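Home | Newsletter | How-to | Downloads | Archive | Contact

Volau 5.2 is out: faster folder sync, smaller install

Version 5.2 of Volau, the file sync app from Bisteo, became available to all users in December. It had been in public testing since the fall. The update is free for anyone on version 4 or later. People still on version 3 will need to buy an upgrade.

The main change is in how the app handles large folders. Earlier versions checked every file each time the app started, and anyone with a big photo library knew to go make coffee. The new version keeps a local list of what changed and checks only those files. Noemi Longo, who tests releases for this newsletter, ran it on a folder of 2000 documents on an older laptop. The first sync took as long as before. After that, startup checks finished before she had her mail open.

The installer is smaller too. Bisteo has moved the extra language files to a separate download, which the app offers the first time you pick a language other than English. If you work offline a lot, get the language files before you travel. 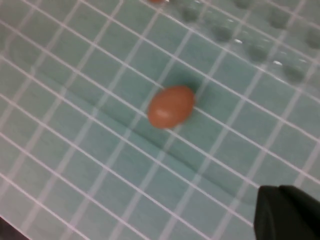
Bugs fixed

The duplicate file problem is gone. This was the one where renaming a file on two computers left you with both copies plus a third marked "conflict." Aldo Greco wrote to us about it twice last year and says he has not seen it since the second test build.

Shared folders now keep their permissions when the owner moves them. Pausing a sync from the menu bar also works again – in 5.1 it paused uploads but let downloads continue.

Still open

External drives that go to sleep can make the app report a missing folder. Bisteo lists this as a known issue and suggests turning off drive sleep for now. The dark theme has unreadable gray text in the log window.

How to update

Open Volau, go to Settings, then Updates, and choose Check Now. The app restarts once. Let any running sync finish first. If you use the Poneo plug-in, remove it before updating and install the new build afterward. The old one will not load in 5.2.

Related items

Poneo plug-in: what the new build changes
How to move a shared folder to a new owner
Four backup settings worth checking
Reader mail: Corrado Sorrentino on naming folders
How to read a sync log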